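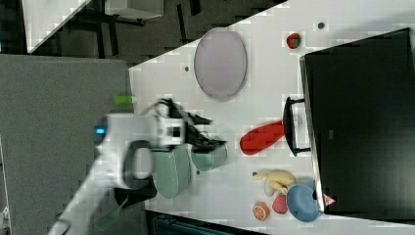
Two green cups on the white table.

Moving storage traffic to its own VLAN (quick version)

Writing this down before I forget it. Small setup: one Undeck switch, a storage box called Vundus, a compute box called Hakham, and the backup machine, Lã. (Hostname is just "la". Don't put the tilde in DNS, I tried.)

Problem was backups and everything else sharing one flat network. Copy job starts, video calls go to mush. Fix is a separate VLAN for storage plus bigger frames. Takes an evening if you've got console access, longer if you don't. Get console access.

What you need
A managed switch, admin login for it
A spare network port on each machine
A way in that is NOT the port your about to change

Step 1. Make the VLAN
Log into the switch. VLANs, Add. I used ID 50, name "storage". Don't touch VLAN 1 yet. Save to running config only, so a power cycle gets you back if you botch it.

Step 2. Assign the ports
Spare ports on the three machines go in as untagged members of 50. Set the PVID to 50 too. Separate page on this firmware, easy to miss, and without it traffic goes out fine and the replies land in the wrong place. Ask how I know. I did four ports, one left over for a laptop to test from.

Step 3. Addresses
New subnet, static, no gateway. Really, no gateway. Put one in and half your traffic wanders off the wrong interface. Bring the interfaces up and ping each box from the other two before going on.
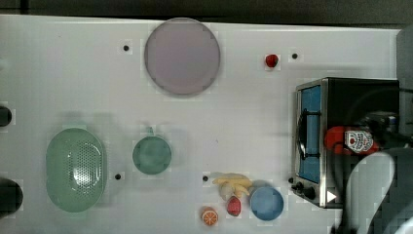 FRAME SIZE

Step 4. Raise the MTU
Switch first, then the machines. My switch wants the whole frame counted, headers and all, so I left it at the max it offers. On the hosts:

ip link set dev eth1 mtu 4000

Why not 9000? The card in Lã drops packets above a certain size and I got tired of hunting for the exact spot. 4000 works on all three. Same number everywhere or don't bother.

Step 5. Test it properly
Plain ping proves nothing here, it's tiny. Do this:

ping -M do -s 3972 vundus-st

3972 is 4000 minus the IP and ICMP headers. "Message too long" means your own interface is still at the old size. Silence usually means the switch or the far end is.

Step 6. Point the mounts over
Change fstab and the backup job to use the -st names. Unmount, remount. Check the export list on Vundus allows the new subnet, mine didnt and it just hung.

Step 7. Save
Now write the switch config to startup. Make the MTU permanent on the hosts as well, the ip command above is gone after a reboot.

Result
Big copy to Vundus now sits at 368 MB/s, used to be nearly half that when the office was busy. Calls are fine while it runs.

Still to do: jumbo on the IPv6 side, and label the cables.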